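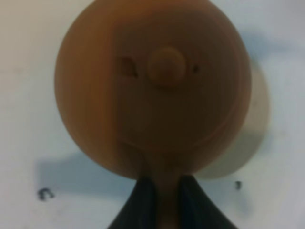
Round tan disk with a small raised knob.

Writing About Famous People for the Web
Orellana evening program
Notes for Lecture 3: The gallery intro

Okay, so a few of you asked me to write these up properly because my handwriting on the board got worse and worse as the night went on. Fair enough! These follow the order I talked in, more or less, with a couple of things added that I forgot to say.

What we're talking about

A gallery intro is the little chunk of text that sits on top of a set of celebrity photos. Red carpet, beach, airport, magazine shoot, whatever. It's usually one paragraph. It's there so the page has some words on it, so search engines have something to chew on, and so the reader feels like somebody is standing next to them pointing at the good stuff. I wrote these for a living for longer than I like to admit, first for Genon and then for Relside, and I still have a soft spot for them. It's a funny little form. It has rules, and almost every writer who does it has picked up the rules by copying whoever had the job before.

For tonight I pulled 187 intros out of my old folders and marked them up with a highlighter. All of them are from the Genon and Relside years. You got the packet with the best and worst ones, names blacked out. I blacked them out on purpose, and I'd like you to read them that way first. If you can't tell which star an intro is about once the name is gone, that says something about the intro.

The parts

Most of them go like this. There's a hook, which is nearly always addressed to "you." Then a claim about how this person makes everybody feel. Then a list of features, usually hair, smile, legs, outfit, in whatever order the writer's eyes went. Then a push to click. That's it, that's the whole machine.

Out of my 187, the hook talks straight to the reader in 118. I was surprised it wasn't more, to be frank, but Relside had an editor for a while who hated "you" and kept taking it out. You can spot that stretch in the packet because everything suddenly says "fans" where it used to say "you." Fans will love this dress. Fans won't believe that haircut. It reads like a press release somebody left in the rain.

Heat words

We spent a good while on these. Hot, sizzling, scorching, smoking, on fire, melting, steamy. In the packet I put a dot next to every temperature word, and page four looks like it has measles. The trouble is that they wear out so fast. If the first line says somebody is scorching, where do you go in line two? Writers go up (volcanic!) or they go sideways into food, and food is where things get weird. I once called a man's shoulders "buttery." It ran. It's in the packet, unsigned, and you're welcome to guess which one.

Try this when you draft. Write the intro with one heat word, wherever you like it best. Then take it out and see whether the sentence still has anything in it. A lot of the time it was holding up a tent with no poles.

Bodies, and how to talk about them

This is the part where the room got loud, and I'm glad it did. Gallery intros chop people up. A neck, a waist, a back, one after another like a shopping list. I did it for years without thinking. Some of you said that's the form and readers know what they came for, and some of you said you'd never put your name on it. I don't need you all to land in the same spot. I do want you to notice when you're doing it, and to know that there are other ways to be enthusiastic about someone on a red carpet.

Here are three swaps I gave on the board.

From the part to the doing. Instead of the legs, write the walk. Somebody coming down a flight of steps in a long train with a photographer yelling on each side is doing something hard, and they're doing it well, and you can say so.

From the body to the clothes. Who cut the jacket? How does it close? Does the color match anything she wore in her last film? You'll need to look things up for this, and yes, it takes longer.

From "everyone" to somebody. "Everyone is obsessed" is a dead line. "I rewound the interview to look at the earrings again" has a person in it.

Comparing to the reader's own life

Lots of intros reach for a memory. Your first crush, the lifeguard, the older cousin's friend with the motorcycle. I like these when they're specific and I can't stand them when they're lazy. Also be careful with anything that puts a kid in the picture, even if the kid is supposed to be the reader way back when. At Genon we let those through all the time. I'd cut every one of them now, and I'd expect an editor to cut mine.

The invented quote and other sins

Don't make up what a star said. Don't make up what "a source" said. Don't write that two people look "very close" when all you've got is two people standing in the same doorway. A photo of a doorway is a photo of a doorway. I went on about this in class and I'll go on about it again in July when we do relationship stories, so I'll leave it there for now.

One more on this: weight, pregnancy, surgery. If the star or their people haven't said it in public, it doesn't go in. That includes winking at it. "Glowing, if you know what we mean" is saying it.

Length and speed

At Relside we turned these out in the time it took to drink a coffee, and sometimes the coffee was still full. So nobody's expecting poetry. But short and fast can still be good. The intros I marked with a star in the packet are all short. One of them is 2 sentences. It mentions a green coat and a bad mood, and I'd click on it today.

The ones that drag are mostly the ones where the writer had a word count to hit and nothing to say, so the same compliment shows up over and over in a new hat. Gorgeous, then beautiful, then stunning, then a real looker. Pick one! Then go find a fact.

The Bindenico pages

A few people asked about the handout from Bindenico, the fan site. I brought it because the fans write rings around us. They know which designer, which year, which after-party, which pair of shoes came back from an earlier premiere. They get grumpy about bad styling and they say so. It's messy and the spelling wanders all over, but you never wonder why the writer bothered. Read the long post on repeated outfits before next time, and read the comments under it too, where somebody corrects the post on a handbag and turns out to be right.

For next time

Write two gallery intros for the same set of photos. The set is in the class folder, the one with the rainy premiere. Make the first one the way Genon would have run it, heat words and all, and have fun with it. Make the second one the way you'd want to read it. Keep both under 118 words (yes, I chose the number on purpose). Leave the star's name out of both, and we'll trade around the table and see whether anyone can guess from the writing alone.

Bring them printed, please. The projector in our room takes so long to warm up that we lost a big piece of the break last time, and I'd like us all to get to the snack machine before the film history class does.

Class starts at 6:30 p.m. as usual, and the side door is the one that's open.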